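4. Who gets to tell the story once people start singing?

In the last section I went through how Mistari got from the page to the stage. Now I want to get into the part that made me write this paper in the first place, namely the narrator. Napaporn Ongart's novel is told by a grown woman looking back at the winter her father closed his print shop in Kaewkla, and she interrupts herself all the time. She corrects a date, takes back an insult, starts a memory over. On the page that's easy to follow. Put it on a stage with a band playing and you've got a problem.
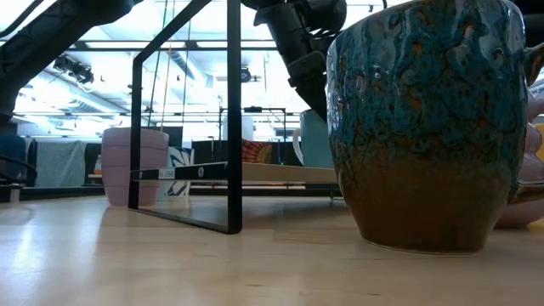 9 min read

4.1 The narrator moves in

The Tritari company tried two solutions, and I was lucky enough to read the scripts for both (thank you again to Wichai Sitthichai, who dug the earlier one out of a drawer and let me copy it by hand). In the workshop draft the narrator sits at the side of the stage and speaks into a microphone. She never crosses into the print shop and never touches anybody. In the version that opened at the Amar in November she's in the room with her younger self for most of the evening, and she sings with her, over her and sometimes against her.

I went in expecting to like the first version better. It's closer to the book! Most of her lines are lifted straight from the novel, commas and all. But reading the two side by side, I kept noticing how flat the corrections are when they're only spoken. She says "No, it was later than that," and the scene carries on as if she hadn't. In the book that kind of sentence changes how you read the page before it. In the draft it's a footnote.

The opened version cuts a lot of those lines. The workshop script has 1112 lines of spoken text and the narrator has the biggest share of them, while in the later script she hardly speaks at all in the second act. What she does is repeat. Sakda Pongsiri's score has 13 songs, and in the ones she shares with her younger self she usually comes in late, on a tune we've already heard, with one word changed. The clearest case is the letter song. The girl sings that her father "left the lamp on," and a verse later the narrator sings "left the door on" – a slip, it doesn't even make sense – and then stops and lets the girl finish. I think that's the closest the show gets to the way the novel works, and there isn't a word of it in the novel.

4.2 What the reviewers heard

Not everyone agrees with me. Horacio Lagos, writing about the opening, calls the repeated tunes "a memory play's wallpaper" and says he lost track of which woman was supposed to be remembering. Fair enough. I lost track too the first time, and I had the script on my knees. Nattawut Kongkaew's essay is kinder and, I think, more useful for what I'm trying to do. He compares the narrator to a page-turner at a piano recital, someone you're meant to stop seeing, and then points to the places where she turns two pages at once.

Where I'd part ways with Kongkaew is his idea that the audience is supposed to trust the younger singer. His evidence is that she gets the higher part and the last note. But have a look at the stage directions. In the kitchen scene the girl sets out breakfast for her father while singing that he's already gone, and the narrator, who has just told us he was there, puts everything back on the shelf. Neither of them is given the final say. The lights go down on the two of them holding the same tablecloth.
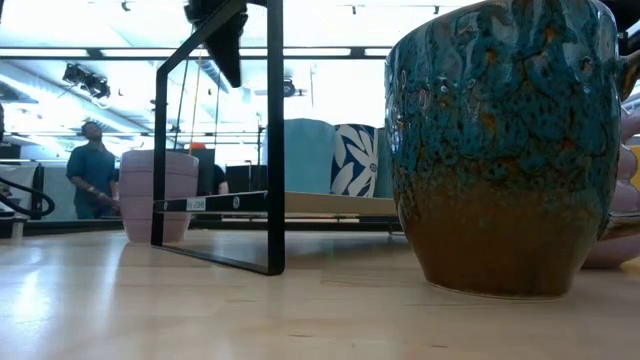

Figure 1. A teal and brown glazed mug, with a black metal rack to the left.

The kitchen scene also shows how much of this depends on props, a thing studies of adaptation (mine included, up to now) tend to skip. The novel can say "there was a cup, or I've always thought so" and leave it there. A stage manager has to decide. Ongart told me in our interview that she'd argued for an empty table, with the actors miming, and that she lost the argument in one afternoon. She's glad she did. With real objects, she said, the singer "has to lie about something we can all see," and for her that was nearer to the book than the book's own sentence would have been.

I should say that I only saw the show twice, both times from the same side of the balcony, so anything I say about where people stand comes from the prompt script and could be off. The letter song I'm sure of. I've also left the overture out of this section, as Pongsiri rewrote it after opening and I haven't been able to match the two scores bar by bar.

So for the rest of the paper I'll use "late entry" for any place where the narrator joins a tune after her younger self has finished a full verse of it, and "takeover" for the ones where she cuts in before the verse is done. The takeovers are mostly in the second act, and they're what Section 5 is about.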